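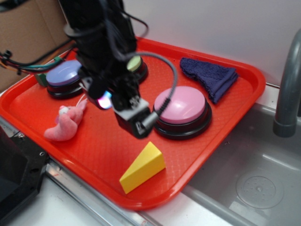
Uludell is a location-based mobile game in which players capture districts of a shared map by walking between fixed points known as beacons. It is developed and published by Srour for phones and tablets. Each beacon belongs to one of several colour groups, and a district changes hands when a player visits beacons of matching groups in an accepted order. The map symbol for a beacon is a flat disc. Earlier builds used a raised symbol, close in form to a round push button with a domed coloured cap in a thick black base, like the three on the red-orange tray, but it was withdrawn when it proved hard to read at small sizes.

Gameplay

A new account starts at level 1 with a single home district. Movement is tracked through the positioning service of the device, and a beacon can be activated only when the player is within 10 metres of it. Activation places a marker that decays over 7 days unless it is renewed. When all markers in a district belong to the same player or party, the district is held and yields a resource called ember. Ember is spent on repairs, on extending the life of markers and on opening crossings between neighbouring districts.

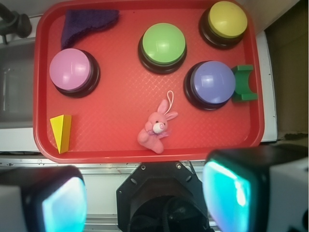
Crossings may be opened only between districts that share an edge. A crossing remains open until either district is lost, and closing one by hand returns half the ember spent on it. Parties pool their ember but not their levels, so a low-level member cannot renew a marker placed by a high-level one. Travel above cycling speed suspends activation -- the beacon turns grey and a short waiting period applies.

Map and regions

The launch map covered Endport and its suburbs, with 840 beacons. Most were placed at public landmarks such as libraries, bus stations and park gates. Later updates raised the total to 2,000, mainly by adding the river paths and the industrial estates to the east. Beacons on private land can be removed at the owner's request, and a removed beacon is not replaced until the next map revision. 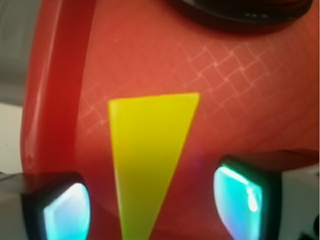

Location Games Editing Team

Rural coverage is thinner. Districts outside the built-up area are larger and contain fewer beacons, and the decay period for their markers is longer to allow for the distances involved. Players in these districts receive a higher ember yield per beacon, a setting that has been changed in several updates and remains a common subject of complaint on the official forum.

Skinwood event

Skinwood is a seasonal event held each October. For its duration, selected beacons in parks and woodland are replaced by trees, which must be visited after 6 p.m. local time. Trees do not count towards district ownership. Visiting them fills a separate track whose rewards are cosmetic, consisting of map themes, marker shapes and sounds.
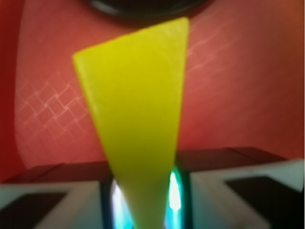

Progress on the track is kept from one year to the next, although unclaimed rewards expire when the event closes. In its second year the event was extended into November after a server fault stopped tree visits from being recorded. Affected accounts were credited with the missing visits in a later patch.

Technical details

The client stores map tiles for the home district and its direct neighbours, and all other tiles are fetched on demand. Ownership is decided on the server. If two activations arrive with the same time stamp, the existing holder keeps the beacon. Offline play is not supported, but an activation made during a brief loss of signal is queued and sent when the connection returns.

See also

Location-based game
Territory control (video games)
List of mobile games with seasonal events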